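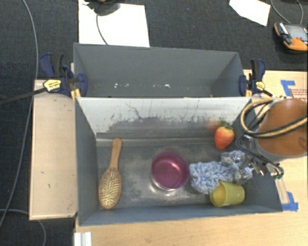

Home | About | Jobs | Take Part | Contact

Object Handling Assistant, part-time (2 positions)
Studaston, Kumari Building

Gitow is hiring two assistants to prepare and reset bins of household objects for sorting trials. The posts run until the end of October.

Duties

Place each object set in the gray bin according to the layout sheet. A set is drawn from the shared shelf and includes grooming items, tableware, cloths, and small food-shaped pieces. Orientation matters. A hairbrush listed as "handle to rear" goes in with the handle to the rear, and a cup listed as "on side" is laid down with its mouth in the stated direction. Cloths are dropped, not folded.

Check the clamps before each session. Log every object by shelf code when it goes in and when it comes out. Wipe down the bin floor at the intervals given in the log. Report chipped, cracked, or missing items to Kwaku Gbeho. 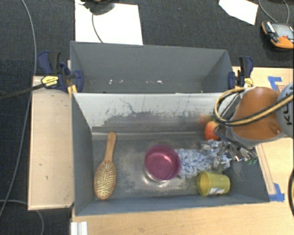 Bin clamped to the table, with brush, bowl, cloth, cup, and apple.

Requirements

Able to stand at a table for sessions of up to 2 hours. Legible handwriting. Normal or corrected color vision, as several layout sheets identify items by color only. No degree is needed. Experience in stock control, kitchen prep, or lab support is useful.

Hours and pay

15 hours per week, in blocks agreed on with the Fülöp scheduling desk. Pay is at grade 4 of the Studaston hourly scale. Training is paid at the same rate.

How to apply

Send a one-page letter and the names of two references to Emanuel Pîrvu, Room 29, Kumari Building, by 5th May. State which hours you can't work. Short-listed applicants will be asked to set up one bin from a layout sheet as part of the interview.

4 shares | 2 comments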